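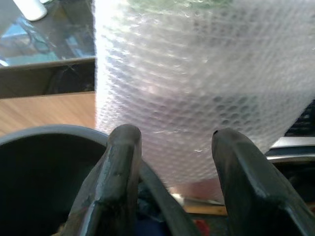 Submitted by: Group 5, Household Goods and Packing, Wynne College
Report handed in 7/31/18

Bubble Wrap and Paper for Packing of Kitchen Things: Report of the Summer Project

1. Subject of the project

Every summer many students of our college leave their rooms and must put everything they own in boxes. Some send the boxes home by mail, others leave them in the storage in Zerkeck until the classes start again. In both cases the complaint is the same: the cups and plates arrive broken. Our group decided to study which material protects the kitchen things better, and how it should be used by a person who has no experience.

We compared two materials only. The first is bubble wrap, the clear type with small round bubbles that is sold on a roll. The second is plain packing paper in sheets. We wanted to add foam sheets also, but the shop did not have them when we started, and we did not want to change the plan in the middle.

2. Materials

The bubble wrap was bought at Dromora, the hardware shop near the bus station. On the roll it is hard to judge what you have. Where the light comes on the side, the plastic shines almost white and the bubbles nearly disappear to the eye, and on the other side the rows of circles are very clear. For this reason we checked the bubbles with the fingers and not by looking. A layer with flat bubbles feels like a simple plastic bag, and we cut such pieces away.

A roll of bubble wrap takes much more place than we expected. It weighs very little, but on a table with the other things it becomes the biggest object, and everything that stands behind it is hidden. Our scissors were lost behind the roll many times on the first day. Later we stood the roll on the floor next to the table and pulled the film up over the edge, and the work became more calm.

The paper came from the same shop, in a pack of 500 sheets. It is gray and soft, without print. We had tried newspaper one time before the project, at home, and the ink stayed on the white cups, so we did not use newspaper here.

For the objects we used old cups and plates from the student kitchen, which were going to be thrown away in any case. The cups are the Nokine model with a thick handle. The boxes were single wall cardboard, all of the same size. The closing tape was the brown kind.

3. How we worked

Each cup was wrapped in one of four ways:

– one layer of bubble wrap, bubbles inside
– two layers of bubble wrap, bubbles inside
– two sheets of paper, crushed and then rolled
– one sheet of paper close to the cup, and one layer of bubble wrap outside

The wrapped cup was put in the box and the empty place was filled with crushed paper. We closed the box and let it fall from the table to the hard floor. Then we opened it, looked at the cup, and wrote the result in the notebook. In total we made 100 drops. The same cup was never used after it had a crack, even a very small one.

We had a long discussion about the direction of the bubbles. Some instructions say that the bubbles should touch the object, other instructions say the flat side should touch it. We took bubbles inside for all the tests, so that the results can be compared between them. We can not say from our work that the other way is worse.

For the plates we did a smaller test. The plates were wrapped one by one and put standing in the box, like books on a shelf, and then a second box was packed with the plates lying flat. The heaviest plate we had was 800 grams, a large serving plate, and we kept it for the last because there was only one.

4. Results for the cups

The weak point of a cup is the handle. This was true for all four ways of wrapping. When the body of the cup broke, the handle was broken too in nearly every case, but many times the handle came off alone and the rest was good.

One layer of bubble wrap was not enough. The film goes around the body nicely, but over the handle it makes a bridge, and under this bridge there is only air. When the box falls on the handle side, the film is pushed down and the handle receives the hit. Two layers were much better, although the bridge is still there.

The paper alone surprised us. It is slower to do, and the cup looks ugly and large at the end, but the crushed paper can be pushed inside the handle. After we saw this, we understood that the question was wrong at the beginning. We had asked which material is stronger, and we should ask what fills the hole of the handle.

The fourth way gave the best result in our notebook. The sheet of paper is pushed through the handle and inside the cup, and the bubble wrap goes around all. It takes more time for each cup, and you need both materials on the table, but it was the only group where we did not have a broken handle. The group was the smallest of the four, and this must be remembered when one reads the result.

5. Results for the plates

The standing plates survived better than the lying plates. In the flat box the lowest plate was cracked from one side to the other, and the ones on top had nothing. We think the weight of the pile goes all to the lowest plate when the box touches the floor.

The large serving plate was wrapped in two layers of bubble wrap and standing. It did not break. We dropped it one time only and we did not want to repeat, so this is not a real result, but we write it here for completeness.

6. Practical observations

During the work we noticed several things that are not in the table of results but can help other students.

Cut the pieces before you start. If you wrap directly from the roll, the hand that holds the cup is always busy, and the film rolls back by itself. A person who packs alone will feel this very much. We cut the pieces as long as the arm and put them in a pile with a cup on top, so they do not fly.

Do not pull the film tight. A tight wrap looks tidy, but the bubbles on the edge of the cup are already pressed, and some of them open. It should be closed with tape when it is firm in the hand but still soft.

The tape should be put on film, never on the cup. This seems clear, but with the clear film it is easy to make a mistake, and the glue is not easy to wash away from a painted surface.

With clear film you see the color of the thing inside, only a little and without form. We found it useful when opening the boxes: a green shade was a green cup, a pink one was a pink bowl. With paper every package is the same, and we had to write on it with a pencil what is inside.

Keep a small area of the table free. Ours was full very fast with cloth, pencils, pieces of tape and small things that came out of the kitchen drawers, and twice we packed an object of our own by mistake. The second time it was the key of the room.

7. Cost and reuse

The paper is cheaper than the bubble wrap if both are bought new. The bubble wrap can be used again, and the pieces from our tests were still good in most cases, with some flat places where the cup had touched the box. The paper can be used again also, but after it is crushed two or three times it becomes too soft and gives no support.

We gave the good pieces to the storage in Zerkeck. They will be offered free to the students who come in August with their boxes. The broken cups were collected in a closed carton and put in the general trash. Ceramic should not go in the glass container.

8. Limits

The floor was always the same and the height was always the same. A box in a truck is not only dropped, it is also shaken for hours, and other boxes are on top of it. We had no possibility to test this. We also used only one kind of cup, with a thick handle, and a thin cup may give another result.

A last point is about ourselves. In the first drops our wrapping was poor, and in the last ones it was good, and the order of the tests was not mixed. The fourth way came at the end, when our hands were trained. If the project is continued by another group, we suggest to change the order, and to test again the single layer of bubble wrap with a small ball of paper in the handle – this is fast to do, and we had the idea only when no more cups were left.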